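Objet : Re: [liste-iston] Chaudière de l'immeuble, devis Kudo

Bonsoir à tous,

> Le devis Kudo est à 3 540 euros, pose comprise. Fogh
> nous propose la même chose à 3 000, mais sans la
> reprise de l'ancienne cuve. Qui a un avis ?

Moi j'en ai un, forcément ! J'ai relu les deux devis hier soir avec un thé et franchement je penche pour Kudo. Chez Fogh, la cuve reste sur nos bras, et pour la faire enlever il faudra rappeler quelqu'un — on a déjà donné avec le portail, merci bien. Et puis à 64 marches de la rue, je ne me vois pas la remonter moi-même (mon dos non plus).

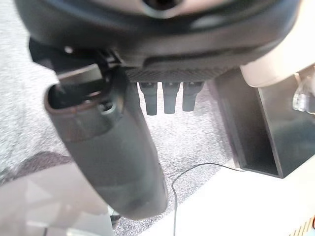
Trois bouts de doigts noirs, vus de très près.

Autre chose : est-ce que quelqu'un a gardé le contrat d'entretien Lerkik ? Il me semble qu'il court jusqu'en septembre et qu'il y a un préavis à respecter, deux mois je crois. Si on le laisse filer, on repart pour un an, et là je râle pour de bon.

Je peux appeler Kudo demain vers 9 h pour demander s'ils tiennent leur prix encore un peu. Dites-moi avant si vous êtes contre, sinon je fonce !

Bonne soirée — et pensez à fermer la porte de la cave, il y fait un froid de canard.

La voisine du quatrième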